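Open Day at Plistgate, or How I Spent a Day Off Looking at Shelves

The parking lot at Plistgate holds 70 cars and on 23rd January it was holding more than that, most of them at angles. A man in an orange vest waved me onto the grass and then looked at my tires with real pity. Parking was free. The coffee was not, though in fairness it came with a lid.

I had picked up the flyer in August and kept it on the fridge all that time, which says something about my social life. "Storage, Handling and Small Goods," it said, "with tours." My wife read it over my shoulder and remembered a dental appointment.

You enter through the old loading hall, get a sticker with your name on it, and follow a painted line for 600 feet past a lot of closed doors. My sticker said CARADOG BEDDOE because I had been handed the wrong one. The real Caradog Beddoe turned out to be two people behind me, being addressed as me. We never got it sorted, and he seems to have had the better day, judging by the number of free pens.

Our guide was Pei-shan Kao, who walked fast and answered questions faster. The first two rooms were packing materials. I learned that there are people with strong views on tape. I am now one of them, and I would ask anyone still buying the brown kind that squeals to think about their neighbors.

Then came the room I had driven out for.

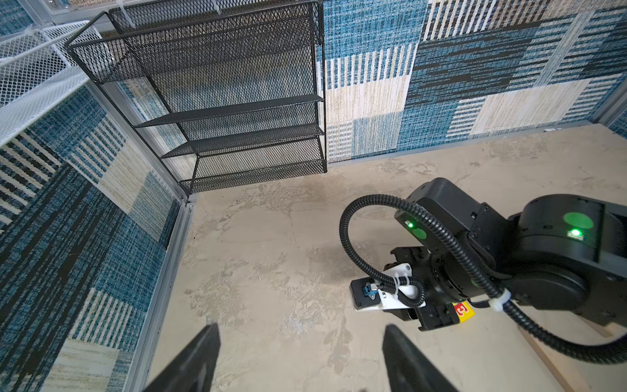 My own garage has been waiting on a shelving decision for several years, and I tend to judge other people's storage with the bitterness of a man whose paint cans live in a bathtub. So I went straight for the corner. They have a black wire-mesh unit there, four shelves, the top one shaped like a tray with a rim around it, and there was nothing on any of them. I have never seen shelves so at peace. The mesh lets you see what's underneath without bending, a feature I value more each winter, and the rim would stop things rolling off the top, where in my house things go specifically to roll off.

Nobody warns you about the walls. They are done in what looks like carpet, stripes and blocks of it, blue and navy and cream, as if several hotel lobbies had been settled out of court. Yao-tsung Lu, who was on the tour with his teenage daughter and a very large sandwich, said it reminded him of a bus he once took overnight. I said it must have been a good bus. He said no.

The floor, by contrast, is a plain mottled thing with smudges on it, and this is where the small goods come in. "Small" was a word I should have paid more attention to on the flyer.

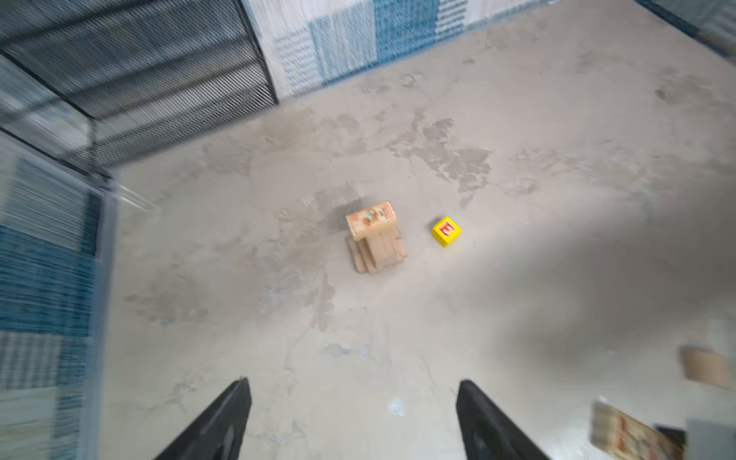
Cardboard box on its miniature pallet, with the letter E cube alongside.

I want to be calm about the pallet. It has slats. It is a pallet in every way that matters except that you could lose it in a coat, and the box sits on top exactly the way boxes do when they are none of your business. I asked Ms. Kao where a person might get one. She said she would find out, in the voice people use for children asking about ponies.

A woman near the front, Ronja Lindqvist according to her sticker (so who knows), wanted to hear about the cube. It is yellow with a red E on it. Was there an A through D? Ms. Kao said she would find that out as well. By then she was finding out quite a lot on our behalf. 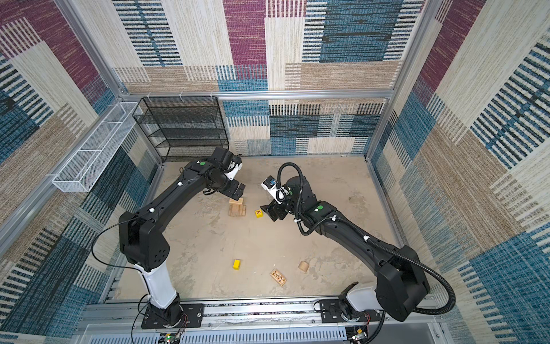 We stayed longer in that room than the schedule allowed, mainly on account of the wood. There's a little tower of light-colored blocks that I had to be spoken to about, in that I was spoken to about leaning. Lu's daughter was more taken with the puzzle tray and its small colored pieces. I liked the cardboard tube. It was lying on its side doing nothing, and I felt we understood each other.

What I'd fault is the tidying advice, which was printed on a handout and began with "Decide what belongs." If I could do that I wouldn't have needed the handout.

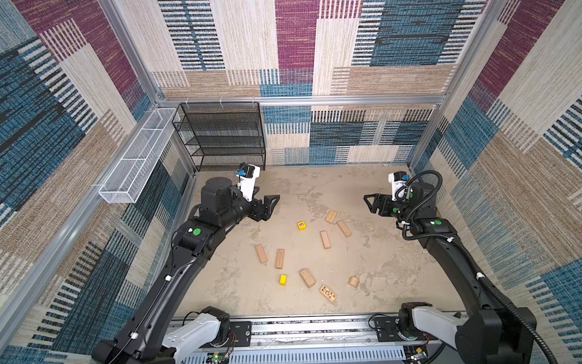 Lunch was in the Tirnitz Room, which is a corridor with chairs. You pay 13 dollars and get soup, a roll, and a view of the parking lot, where I could watch my car settling into the grass. Lu had finished his sandwich by this point and bought the soup anyway. He rated it above the bus.

The afternoon tour covers labels. I skipped it, went back to the gift table, and asked about miniature pallets again. They had mugs.

Getting there: take the turn after the gas station, not the one before, which goes to a horse farm. Wear boots. Check your sticker.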